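About Virbridge

Virbridge makes hand-held gripper tools and the replacement parts that go with them. We started in Warnelton with one bench and an order for 28 finger pads. Our main product today is the Sadix, a two-finger gripper sold as a kit or ready to use.

Our customers are mostly small automation shops and school labs. They need a tool they can open up and fix on their own.

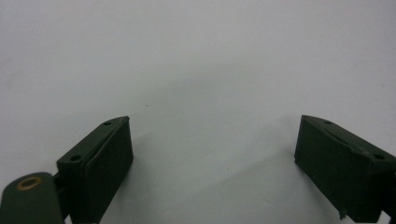

Two green gripper fingers over a plain white surface.

Every Sadix kit comes with a spare pair of pads, the screws and a printed guide. Pads wear out – we sell them in packs of 100 as well as in single pairs. The kit costs $420, and shipping is extra. We also repair older Cuypers grippers, a line we took over in November. For orders above 500 parts, please write to the office first.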